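Wikonard Workplace Handbook > Storage > Cables and Small Parts > Setting up the cable container

4.2 Sorting and storing cables

This section explains how to bundle cables and put them in the clear container. Please read it to the end before you begin. It was revised by Tomomi Shibata on 2024-07-11.

Black and gray cables are stored as separate bundles.

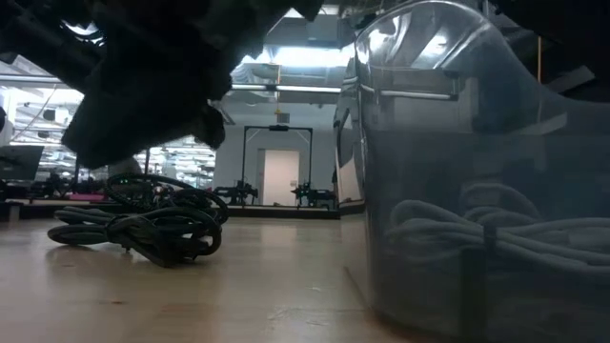
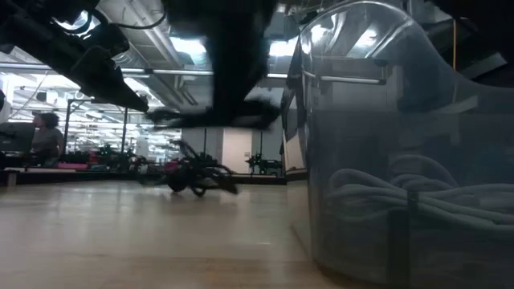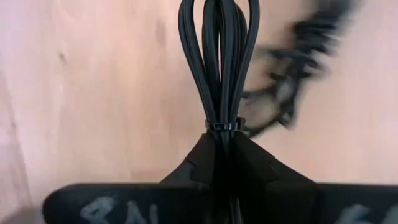 Can I put two cables into one bundle?

Only if they are the same kind and the same length, and are always used together. Otherwise make one bundle for each cable. When two different cables share one tie, people cut the tie to get one of them, and the other cable goes back into the container with no tie at all.

Before you start

Unplug both ends of every cable. If an adapter has an indicator light, wait until the light is off. Wipe the cable with a dry cloth and look at the jacket along the full length. A cable with a cut or a crushed place must not be stored. Give it to Osamu Honda in the Villereck office.

Making a bundle

1. Lay the cable on a clean table and take out all twists.

2. Fold or coil the cable in its natural direction. Thin cables may be folded into long, narrow loops. Thick cables must be coiled in rings.

3. Keep both plugs on the same side, and let them stick out a little from the loops.

4. Put one cable tie around the middle of the bundle. Very long cables need 2 ties.

5. Pull the tie until the loops do not slide. Stop there. If the tie makes a mark in the jacket, it is too tight and must be replaced.

CAUTION: Do not bend the cable sharply next to the plug. The wires inside can break, and the damage is not visible from outside.

Filling the container

6. Put the thick coils in first, lying flat, one on the other.

7. Lay the lighter bundles on top. Do not push them down by hand.

8. Stop at 8 bundles. For more than this, please ask Ryota Noguchi for a second container.

9. Write the bundles in the storage list, with the length and the type of plug. For a cable which you cannot identify, write "unknown" and tell Ryota the same day.

NOTE: The clear wall gets scratches easily. Use a soft cloth and water with a little mild soap. Alcohol can make the plastic cloudy.

Taking a cable out

10. Lift the upper bundles out first and lay them on the table. Do not pull a cable from under the others.

11. Open or cut the tie, and put the cut pieces in the waste bin. Cut away from the cable, never toward it.

12. After use, make the bundle again from step 1, with a new tie if the old one was cut. New ties are in the Tsuji drawer, in bags of 100.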